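Home | Essays | Columns | Letters | About

The Cloth Is Winning

Thérèse Leclerc

Every July my brother-in-law tells me that housework has 18 months left to live. He has been telling me this for long enough that I could have raised a child on it and taught the child to fold. Meanwhile I still do the towels.

I don't doubt the progress. A machine that welds the same seam all day has been a solved problem since before I could drive. Over in Rustlow there is a packing hall where arms from a firm called Dresum put jars into cartons, and they do it better than I would after lunch. But a jar has the decency to stay jar-shaped. Pick it up, put it down, same jar.

Cloth has no such manners. Grab one end and the other end goes somewhere of its own choosing. Set it down and it is a new object, with folds it didn't have a moment ago. Your hands have been handling this since you were 3, and they never sent your brain a memo on how it was done. So the people who want machines to learn it have taken to putting grippers in human hands and having humans do the chore, two clumsy fingers to a side, in the hope that something rubs off.
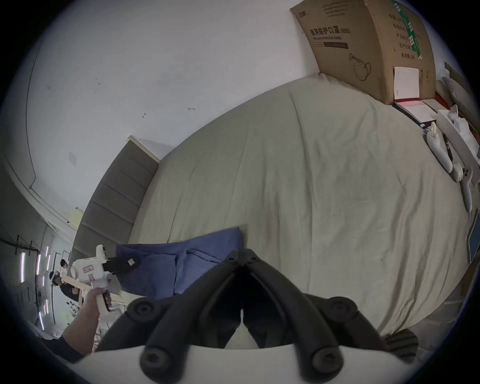
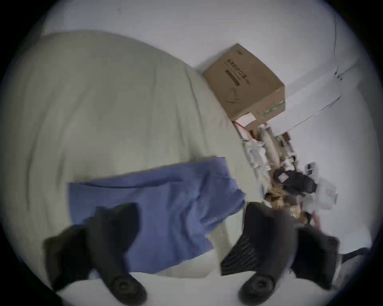
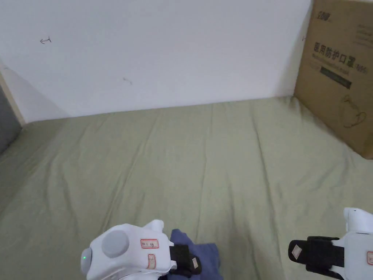 A blue cloth, a bed, and the grippers that have to deal with them.

What would count as "yet"

I have a modest test. When a machine can take a heap of laundry it has never met, in a room it has never seen, and leave a stack I don't redo behind its back, I'll say the day has come. A startup named Atitz sent me a video of its robot folding 2 shirts. The clip was sped up. The shirts were identical, and so was the table under them each time.

My guess is that the shop floor gets there first, because a shop floor can be rearranged to suit the machine. Bedrooms are arranged to suit whoever dropped things in them. I would happily pay for a robot that managed 40 percent of the basket, provided it left the fitted sheets to someone with a grudge.

My brother-in-law says 18 months. I've bought more clothespins.

Recent essays
The Dishwasher and Its Critics
Lương and the Art of the Slow Repair
Why I Still Sweep

Contact | © 2025 Thérèse Leclerc | Back to top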